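Week 5 — why a mouse result is only a start

OK, so last time I left you with a petri dish full of dead tumor cells and a lot of excitement. Plenty of things kill cells in a dish (bleach does!), so what I want to know is what they do to the healthy ones next door.

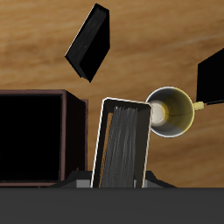
Then comes dose. In the Kovalchuk handout, look at how close the helpful dose sits to the harmful one. That gap is the whole game, and I'll keep nagging you about it. 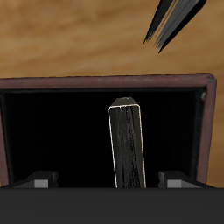

After that, people. The Tolby trial in your packet screened 1441 patients and enrolled 395 — go find out why the rest were turned away, it's in the second table.

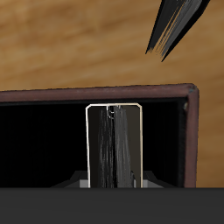 Notes by Bernadette Mallet, Astville evening course

For next time, read up to page 14 and write me a paragraph on who got left out of the trial. Bring your questions too, I love those!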